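Bin Picking at Fondville: Bench Gallery

Projects > Uvinov > Gallery

Quick page, will tidy later. People keep asking what the collecting looks like day to day, so notes first, then the bench. Uvinov is our grasping project: arm goes into a bin of blocks, tries to pick one, we log how it went, the learner gets the log. Repeat until lunch. Repeat after lunch.

Where we are
1,154 attempts in the set as of this update. Target for the January freeze was 200 per block layout, and we're there on all but one. Long thin pieces against the wall are the hold-up. More on those below.

How a round goes
Tip the blocks in. Shake the bin a bit, no arranging by hand. Start the script, arm goes up to the wait pose, top view saved, planner offers a grasp, arm goes down, fingers close, arm lifts, second view saved. Label goes in right away: held, dropped, missed, pushed. "Pushed" was added late and I wish it hadn't been. Early rounds have pushes filed under missed and somebody has to go back through them. Probably me.

Retip every 6 attempts. We tried leaving the pile alone for longer and everything drifts into one corner, and then you get a whole afternoon of nearly the same picture. Looks like a lot of data. Isn't.

Failures stay in
Asked about this at the Mokoena visit, so putting it here too. Yes, we keep the bad ones. The first model trained on clean picks only and it was confident about everything, walls included. Drops are worth having. Near misses even more so. The only attempts thrown out are the ones where the arm stopped by itself or the view came back blank, and those are kept in a separate folder with the reason typed in.

The bin
Metal, scratched to bits, staying that way. We did a short run with a liner in it at the start. Numbers went up nicely, then fell over the minute the liner came out. Shiny worn metal throws odd highlights and the segmentation likes to call them blocks. So bare metal it is, that's what the learner has to deal with. Please do not clean or repaint it, a fresh coat would make it a different bin as far as the model cares.

Sloped walls too. A block lying up on the slope needs a tilted approach, and the cables limit how far the wrist will turn before somthing pulls. The planner knows the limit now. For a good while it didn't.

The blocks
Plain colored ones. Short ones are easy, the learner has had those for weeks. Two touching side by side, still so so. It reads them as one wide piece and opens the fingers for a thing that isn't there. Crossed blocks are better than expected, the edge shows up well where one goes over the other.

Long ones on the diagonal: worst of the lot. It picks near an end, the other end swings, label says dropped. We've started asking for mid-length grasps on purpose to get some positive examples in. These are tagged "guided" in the log, so don't mix them with the free attempts when you report a rate. Has happened once already.

Clamps and tape
Bin gets clamped before the first attempt and checked at each retip. If it slides, the whole batch is off by the slide and there is no good way to fix it afterward. We lost 7 attempts to this in the first week, small beer, but it was the good kind with a crowded pile. Tape on the table is position marking. If it peels, stop, measure, put new tape down, write it in the log. Don't eyeball it.

Cables
Check the loop at the wrist before you start. Ties snug but not tight. It should hang free through the full turn, and the slow test move is there for exactly that. Run it every time, even if you're in a hurry. Especially then I guess.

Lighting
Overheads on, blinds down. Morning batches with the blinds up are marked "sun" and they look quite different. Keeping them for the test split, not for training, at least until the Piltovdale people have had a look. They have their own bin over there and a window right next to it, so their opinion counts double.

Labels, again
One person labels, a second person spot checks from the saved views. Where they disagree it's nearly always held vs dropped, when a block goes up some way and then slips. Rule now: if it isn't in the fingers at the wait pose, it's dropped. Doesn't matter how high it got. Old entries being redone to match.

Next
Mixed piles with more long pieces. Then a second block size, if the box turns up. Then the same again with the bin moved a hand's width over and reclamped, to see how much the model has just memorized the spot. My bet is quite a lot, but we'll see.

Log format and the folder naming are on the project page. If you use the set, tell us which version, the numbers shift every time we relable something.

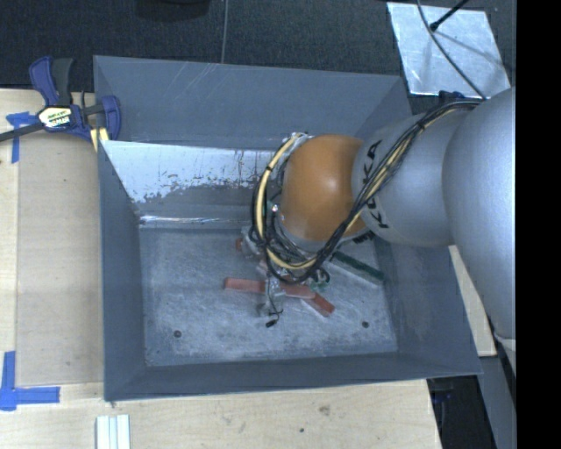
Tess Haverly

Uvinov bench, Fondville. KUKA arm down in the bin, red blocks around the gripper and a long green one lying on the diagonal. Clamp on the corner, blue tape on the table. Full size on request.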